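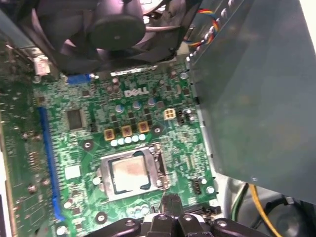 Gripper tryouts on old desktops

Hi and welcome! I've been meaning to put this page up since May. It's my little gallery from the gripper comparison I've been doing in the back half of my workshop, one arm and three sets of fingers, all let loose on the insides of old office computers. I take PCs apart for parts anyway, so the bench was already full of them, and I wanted to know which gripper I'd trust near a CPU socket before I spent real money on one.

The Dell board was my favorite one to work over. It's a nice green thing with DELL printed in big white letters just above the socket, and the processor still has smears of old pinkish-gray thermal paste on its lid. I left the paste on because I wanted the wrist camera to deal with a messy target. A clean shiny lid is lovely to look at and a pain for the camera (glare everywhere!), and most of the machines I get don't come clean.

What I like about the wrist view is how much you get from so close in. The retention frame, the raised lever on the right with its hinge, the row of little pale-blue capacitors right up by the edge of the socket. Those capacitors are the reason I went with the slim black fingers for this spot. The wide Trandex pads are great on drive cages and big plugs, but I don't want them anywhere near that row.

The big gray metal panel on the right is the other headache. It covers the edge of the board and you have to come in past it, so the wrist can't just tilt whichever way it likes. I ended up saving a separate approach for it, and I called it "Hukow" after the street I grew up on, so if you download my settings and wonder what that is, now you know.

A few notes on the three sets, for anyone shopping:

Trandex wide pads. Strong and forgiving, and they hold a drive like they mean it. Too fat for anything by a socket. I ran 40 grabs with them on loose cables and plugs and dropped 3, which I'm pretty happy with.

Cidberg slim fingers. My pick for levers and small connectors. They flex a tiny bit when you push sideways, so go slow. I keep mine at 60 percent speed and then drop it way down for the last bit.

Okeke soft tips. Fun! They grip odd shapes really well, but they pick up every bit of dust and paste in the case and then you're wiping them down all evening. I did 13 runs and went back to the slim ones.

Griet Verschueren asked me by email whether the camera should sit above the fingers or off to one side. I've tried both and I like being able to see the fingertips at the bottom of the picture, so above wins for me. You lose a bit of the view but you always know where you are.

Big thanks to Suleiman Adebisi for lending me the second controller. It's quicker to set up than mine and the jog buttons are where my thumb expects them, so he may have to come and get it back.

Next up is lever opening with all three sets, same board, same lighting. I'll add those pictures when I've got them sorted. If you've run slim fingers on a socket lever yourself, drop me a line and tell me what speed you used.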